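Search this site Go

Sorting Fruit Before It Goes in the Bowl

Empty the bowl and spread the fruit on a cloth. Check each piece for soft spots and set damaged ones aside. 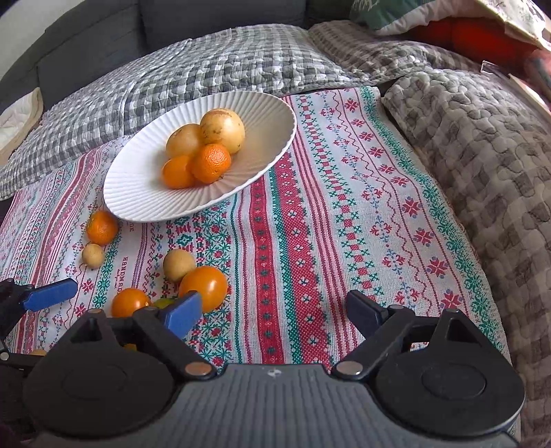
Load the largest fruit first. Keep the layer shallow. The two pale-yellow fruits are at the back of the white oval bowl, with two mandarins in front. Smooth-skinned fruit goes in last, stem up. Recheck after two days.

Related
Washing woven cloths
Storing mandarins
Choosing a shallow bowl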